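Does keyboard cleaning gel do anything a damp cloth doesn't?

Asked on Friday in Home and Desk

My full-size keyboard has gone sticky along the bottom row. Mediron sell a cleaning gel that claims to lift "500 times more dirt than wiping", which sounds like rubbish to me. 500 times what? The reviews all read as if the same person wrote them. Elteo do a spray for half the money but the label doesn't say what's in it. Has anyone used either and seen a difference, or am I paying for green slime?

3 answers

Top answer (376 helpful votes)
Slime. I bought the Mediron one in February and it picked up crumbs I could have shaken out over the bin. It won't touch anything sticky, and on a warm day bits of it stay behind between the keys. 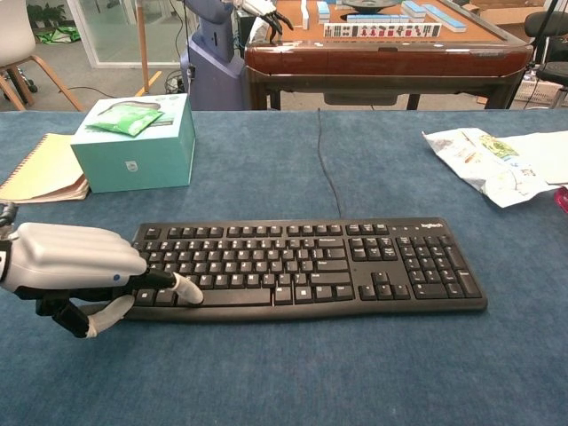
What does work is dull. Unplug it, turn it upside down, tap the back. Then cotton buds with a little rubbing alcohol, squeezed nearly dry, round the sides of each key. If one still sticks, lift the cap off, but check first that your model allows it, as some clips snap and you won't get spares. Take a photo before you pull any caps. I was sure I knew where everything went and I was wrong about the keypad.

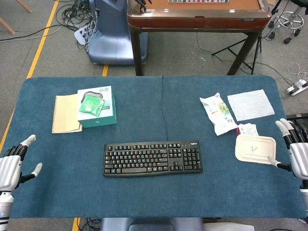

Black Logitech, full size, with number pad

I'd be wary of the spray too. If they won't print what's in it I wouldn't put it near anything with a circuit board.

Answer 2
Never had a problem with Elteo, been using it 2 years. Spray the cloth and not the keys. Can't say it's better than water though, never tried water.

Answer 3
Dishwasher, top shelf, no tablet. My cousin swears by it.

Reply to answer 3: Please don't. I tried that with a Gromano one and the space bar never worked again.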